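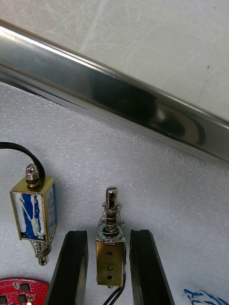
4 comments | 2 shares

To: Members of the Flandurport Connected Vehicle Working List
Subject: Re: Retention of roadside message logs

Dear colleagues,

I write in reply to Mr. Chornovol's message of this morning, quoted in part below.

> The draft asks every participating fleet to keep its roadside message
> logs for 600 days. Camargo runs 153 vans, and each one exchanges
> roughly 1,000 messages on a working day. We have no objection to
> keeping records of faults. We do object to storing routine position
> messages for that long, and our drivers have asked who may read them.
> Could the office confirm whether the period is fixed?
>
> Orest Chornovol
> Fleet Operations, Camargo

The period is not fixed. The figure of 600 days was carried over from the Lunanness trial, where the vehicles were owned by the port and did not leave its roads. The office accepts that it should have been reviewed before the draft was sent to members.

We propose to divide the logs into 2 classes. Fault and warning messages would be kept for the full period. Routine position messages would be deleted after 30 days, unless a member has reported an incident in writing - in that case the records for the vehicle concerned would be held until the report is closed.

As to access, section 4 of the draft limits reading rights to the fleet that produced the log and to the technical office at Buken. Vehicle suppliers have no right of access under the present wording, and no member has asked for one.

Members who wish to suggest other wording are asked to send it to this list before the end of February. Please quote the section number. Comments on the message format itself belong in the separate thread and will be moved there if posted here.

Yours sincerely,

Eetu Riihimäki
Technical Office, Buken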